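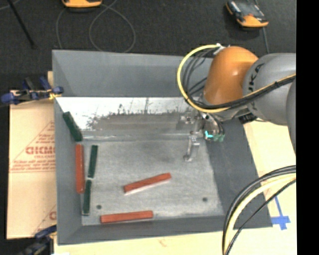
Ticket 878: Picker skips blocks along the left wall of the bin

Opened by: Wenjie Ye
Location: Prodetti shared workshop, back bay
Equipment: KUKA arm, grey bin, Celtum vision software, Usell pick script
Priority: normal
Status: open, workaround in place

Problem as reported

The arm picks blocks from the middle of the bin without trouble. When a block is lying along the left wall, or leaning in the corner where the wall meets the sloped metal panel, the script either passes over it or goes down for it and stops short with a reach fault. Red and green blocks are both affected. Once the middle is cleared, the run ends with "no valid target" while there are still blocks in the bin.

It did not do this before the bin was moved closer to the bench edge in June. The vision settings were changed in the same session, so I can't say yet which one did it.

To reproduce

Put a red block lengthwise against the foot of the left wall. Put a green one beside it and lean another in the upper left corner. Leave a red one on the open floor. Start the normal pick routine at the usual speed. The one on the open floor goes first and the rest are left.

Log

Entry 1, Wenjie, 10:20 am
Restarted Celtum and reloaded the saved job. No change. Checked the air and the cable plugs at the wrist. Nothing loose. Jogged the arm by hand to the left wall and the finger tip can get there, so it isn't a plain reach problem. It does come in at a poor angle.

Entry 2, Wenjie, 11:05 am
Turned on the target overlay. Celtum finds the blocks on the floor every time. The one in the upper left corner comes and goes. The metal panel is very shiny at that end and I think the software is losing the edge of the dark green block against it. Turned off the bay light nearest the panel and the corner block was found more often, but it still wasn't picked.

Match scores from the overlay, lights on as normal:
Red, open floor: 88
Green, upper left corner: 74 when found, otherwise nothing

The cut-off in the job file is 75, left over from the old bin position. That explains the corner block. It doesn't explain the ones flat on the floor by the wall, and those score well.

Entry 3, reply from Zeng
Look at the wall margin in the Usell settings. It keeps the gripper a set distance from each side so it doesn't hit the rim on the way down. If someone put in the size of the bin again after it was moved, the left margin might have been added twice. Please also check the bin is still square to the tape marks on the bench. The clamps on the left side will creep if they aren't done up hard.

Entry 4, Wenjie, 1:40 pm
Zeng was right about the margin. The left side was set to 30 mm and the right side to 15 mm. Both should be 15 mm. Changed the left one, saved, restarted the script.

Result: the script now tries for the blocks by the wall. It got the second green one on the first go. It went for the red one against the wall and gave the reach fault again.

Put a straight edge along the bin and the tape. The bin had turned slightly anticlockwise. Undid both blue clamps on the left, squared it up and did them up again. Ran the bin corner teach routine from the start.

Entry 5, Wenjie, 2:30 pm
Red block against the wall still faults on some runs. Watched the wrist at slow speed this time. To get beside the block the script turns the wrist a long way, and the yellow cable loop gets tight before the turn is finished. The fault comes up at the same spot each time. I had been reading it as a reach fault because that is what the screen says, but the Usell log lists it as an axis limit. I set that limit myself when the cable went on and forgot about it.

Have not changed the limit. The cable needs more slack first, and the white tie has to be moved along to give it any.

Entry 6, reply from Zeng
Leave the limit where it is. Try letting the script come at the block from the opposite side. There is a setting called "allow flipped approach", off by default. The wrist turns less that way. Check clearance to the back wall at low speed with your hand on the stop.

Entry 7, Wenjie, 3:55 pm
Flipped approach on. Low speed first, then normal. The red block by the wall was picked on every run I did after that. Cable stayed loose and the wrist kept clear of the back wall.

Corner block: lowered the cut-off to 70. It is found most of the time with the light off, less often with it on. One bad pick, where it took the shine on the panel for a block and closed on nothing. No damage, there were scuffs on that panel already.

Current settings

Left and right wall margin: 15 mm
Match cut-off: 70
Flipped approach: on
Wrist limit: not changed
Bay light nearest the panel: off while the picker is running

Still to do

Cover the shiny end of the panel with something matte and test again with the light on. If that works, put the cut-off back to 75.
Move the cable tie and check the loop at both ends of the wrist turn.
Ask Zeng if the axis limit message can show on the main screen in place of the reach fault.

Please don't move the bin or undo the clamps until this ticket is closed. If you have to, run the corner teach again afterwards and add a note to the log with the time.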